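Support desk > Equipment and purchasing > Ticket 2151

Ticket 2151: Which grippers do we budget for before the Lurkitby order goes in?

Last updated: October, 4.40 pm

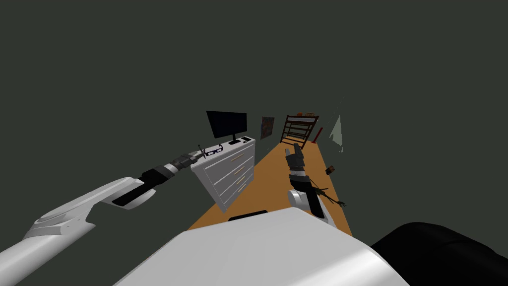

Bedroom sim, left gripper at the glasses on the dresser.

Opening this one myself as I'm the one holding the shopping list. We've got the go-ahead in principle for two of the two-armed units for the Lurkitby flat, and I need to know what goes on the end of the arms before I send the form to Duvside. The quote from Nalden covers the standard grippers only. The soft-tipped ones are extra, and so are spares of either kind, and I'd really like not to go back and ask for more money in spring (we did that with the charging docks and it was not a fun meeting).

What I'm stuck on is thin stuff. Glasses mainly, but also cards, pens, anything that lies flat. The Kos planner runs happily enough on mugs and boxes, then gets to the glasses and stalls with the fingertips nearly touching them. No error, it just sits there until the timer gives up.

Tried so far:

Restarted Kos and reloaded the room. Same.

Moved the glasses further in from the corner of the dresser. Same, though it took longer to get there!

Swapped in the soft-tip model from the Nalden library. Better. Out of 100 goes it stalled on 6, and I stopped watching after that and had my lunch.

Put the standard tips back and lowered the approach height a touch. Also better, which is annoying, because now I can't tell if I need to buy anything at all.

Update, 11.15 am – Duvside came back and said the approach height is a setting we can change for nothing, and would I please check that before ordering. Fair enough. They also pointed out that the sim is kinder than a real dresser top, so a good score in there shouldn't be the whole case for spending or not spending. I asked if we could borrow one pair of soft tips for a fortnight and they're finding out.

Update, 2.30 pm – Nalden will lend a pair if we pay the postage. I've said yes. They'll hold the quoted price on the tips while we have them, so there's no rush to commit.

Where the list stands now: two units, standard grippers on both, one line for soft tips marked "to be confirmed", and a bit put by for spare fingers. I've taken the second keyboard and monitor off, we can use the ones from the old desk.

Leaving this open until the loan pair arrives. If anybody at Lurkitby has a pair of old specs they don't mind getting scratched, drop them in my tray – reading glasses are fine.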